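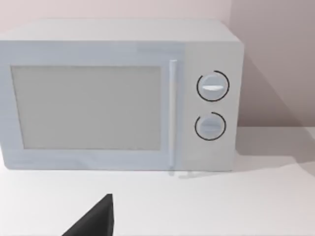 A simulated countertop microwave with two rotary knobs, rendered for work on the Dremow planner.

Prallurley is very pleased to share that Dremow, its motion planning software for kitchen robots, will be open to outside teams in December, after a long stretch of patient work by a group we are lucky to have.

The release comes with 24 simulated kitchen tasks, from pulling a door handle to turning a knob, and planning a move takes roughly 20 milliseconds on an ordinary desktop computer.

"We wanted people to be able to try an idea before lunch and, if it goes badly, try another one after," said Fadime Başaran, head of planning software at Prallurley — and she has tried a good many herself.

Teams already using Tokis can load their saved scenes without changes. Questions are warmly welcomed by Fadime Tekin in the Prallurley press office.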